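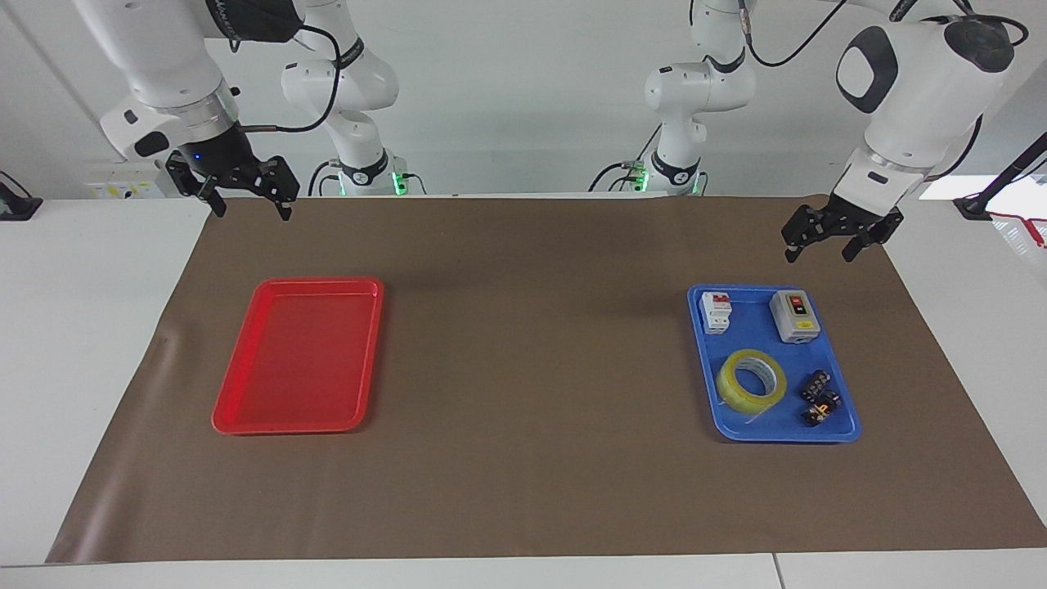

Gintarė Kuusk

Workshop notebook, small parts bench
August, entry opened 09.20

Continuation of the spares sort begun under the previous entry. The contents of the Bivholm cabinet were received in mixed condition and without a packing list. It was agreed with Waltraud Widmer that nothing from the cabinet would be returned to the drawers until it had been laid out, identified as far as possible and given a line in the register. The present entry covers the loose electrical items and the general bench supplies that had been stored with them.

Bench preparation. The brown paper has been laid across the white table again. Small dark parts are considerably easier to find on it than on the grey matting used in the spring, and the paper can be folded up and tipped out when the work is done. It does not lie perfectly flat, and wrinkles are still visible towards the side. Iveta Beneš has asked whether the sheet might be taped at the corners. This was considered and left for the present, as tape pulls the surface and the paper then has to be replaced sooner. Colleagues who find the paper moving under their hands should say so in this book.

The join between the two table sections remains a nuisance. A washer went into it during the previous session and was recovered with a strip of card. No loose part is to be set down on the bare white surface, even for a moment.

Trays. Two are in use, one red and one blue, both with raised rims. The blue tray is for electrical parts. The red tray is for anything that belongs on a bench but has no electrical function. An item whose class is in doubt goes in the blue tray, on the principle that an electrical part filed as hardware is likely to be lost for good, whereas the opposite error is found at the next check. The trays need not stand square to the table, but they should stay on the paper.

Register. Lines 4 to 29 were available at the start of the session. Elango Pinto is keeping the written copy and I am keeping this book. Where the two disagree, the written copy stands until both of us have looked at the part.

10.45. Work paused for the delivery from Cosgrove, which was signed for and placed under the window unopened. It has no bearing on the sort.

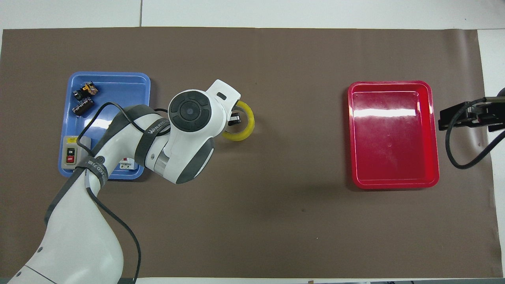 Gintarė Kuusk
Workshop and Stores Coordinator

Notes on the blue tray, for the register:

Capacitor, cylindrical, dark brown, striped label. Identified without difficulty. The value is to be copied from the label under the lamp and the stripe side noted. It should be treated as charged until Elango Pinto has checked it, in accordance with the ordinary bench rule.

Block, black and orange. Entered provisionally as a relay on the strength of its general form. The entry is to carry a question mark until the casing has been read and the pins compared with the Illeo sheet. I would ask that the question mark should not be dropped merely because the page looks tidier without it — we have had that difficulty before.

Connector piece, small, black. Too little to go on at present. Entered as "connector, black, small" and to be offered up to the sockets in drawer 93.

Switch box, grey, with green ON and red OFF push buttons and a yellow label strip across the top. This is the most complete item of the group and the only one that a visitor would recognise. It will need its own place, as it is too tall for the shallow drawers. Štefánia Procházka has suggested the shelf above the vice, next to the isolators. I have no objection, provided that the shelf is relabelled first.

Part, small, white, with red markings. Not identified. The markings are to be transcribed exactly as they appear, including any that seem meaningless.

Yellow tape. The roll is a bench supply and is not to be entered against the electrical lines. There was some discussion of whether tape should be registered at all. The decision is that opened rolls are not registered and sealed rolls are. Waltraud Widmer wishes it recorded that she would have preferred a single rule for both.

A few tiny dark specks were noted on the paper. They have not been examined. Before the sheet is next lifted it should be gone over with the soft brush, and anything that proves to be metal is to be kept in an envelope marked with this entry.

Labels. The Ititz labels are too wide for the small bags and fold over the seal. The carton holds 2000, and it would be wasteful to set them aside, so they will be cut lengthwise with the bench guillotine and the narrower half used for parts of this size. Handwriting is to be in pencil or the black archive pen. Ballpoint has faded badly on the older bags and in several cases the drawer number can no longer be made out.

Matters outstanding:

Reading of the block casing, and of the markings on the white part (Pinto).
Socket comparison at drawer 93 (Kuusk).
Relabelling of the shelf above the vice (Procházka).
Reply to Iveta Beneš about the corners of the paper, once other users of the table have been asked.
A second lamp. The existing one throws the shadow of the reader's hand over the label, whichever side it is clamped to.

Entry closed 12.10. The written copy is in the left-hand drawer with the pencil.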